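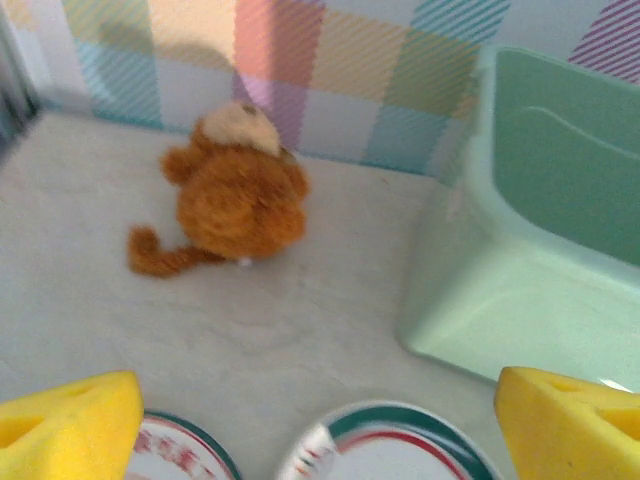 Playroom News

Quick one this week, running out the door. The Damelwood playroom toy sort is on Wed 29 July, drop in any time after lunch and stay as long as you can stand it.

Stuffed animals first. We have way too many. Anything with a curly tail and brown fur goes in the keep pile till Maribeth Salazar has looked it over, she's had two families call about a lost monkey and we don't want to give away the wrong one again (sorry, Brevia Street folks). If you think it's your kid's, email her. Say what the tail looks like, color of the face, any tags.

Bins. Same as April. Green is for soft toys, play food and dishes go on the low shelf by the sink. Plates keep ending up on the floor and then somebody steps on one. Please check under the cushions too, we're still short 3 cups from the tea set.

Washing. Hsin-yi Tam is taking plush home in batches, cold wash, pillowcase tied shut. No button eyes in the machine. If a seam is open set it aside for Usha Venkataraman, who has thread in every brown there is and is happy to restuff. Bring old pillowcases if you have them, we ran out last time half way thru.

The plaid wall panels stay where they are. Yes they're a bit babyish, the toddlers like them. Wipe with a damp cloth only, no spray.

Leftovers go to the Drakow Road swap table on Saturday. Unclaimed stuff gets held untill then, not after.

Snacks would be great. Nothing sticky. Tin-yau Chung has the key if the side door's locked.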